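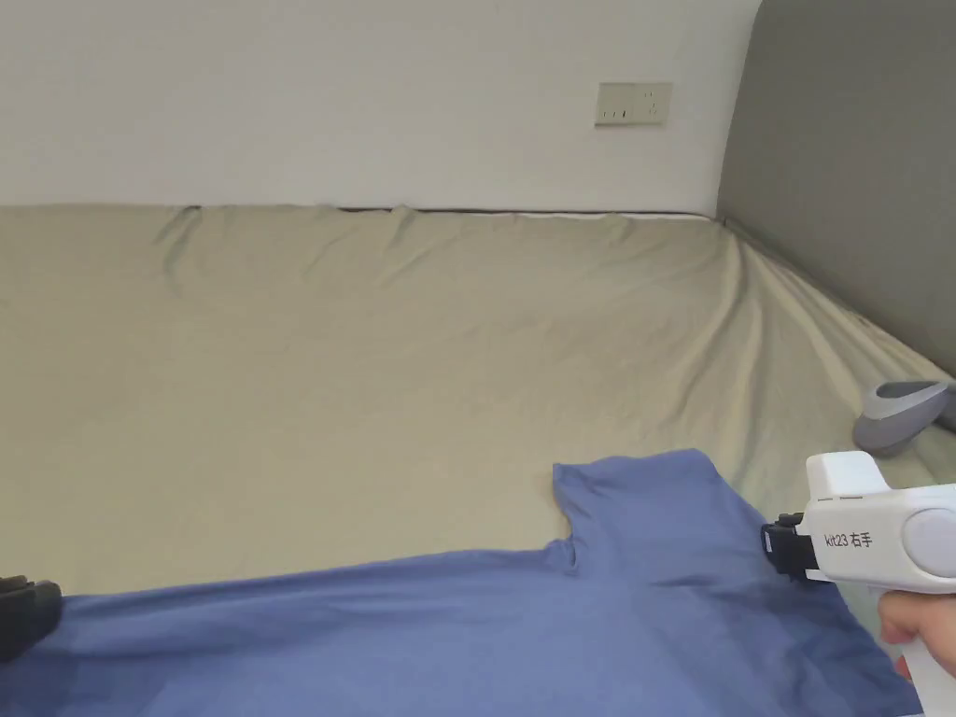
Blue tee laid out on the bed

serno_89: Folding on the bed beats the dresser top, I'm sold! So much room to spread a shirt flat and smooth the sleeves. Any tips for getting the sleeves even?

Zorell: Sleeves in first, then thirds. But I'd pull that sheet tight before starting, you're smoothing a shirt over wrinkles.

serno_89: Nah, the sheet doesn't matter, a tee is thick enough.

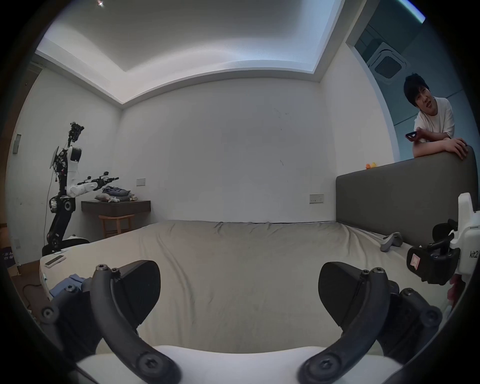 Wider view, headboard on the right

Tín Châu: With Zorell on this one. Mine came out way neater on a tight sheet, and I did 33 shirts in February! Love that tall headboard btw.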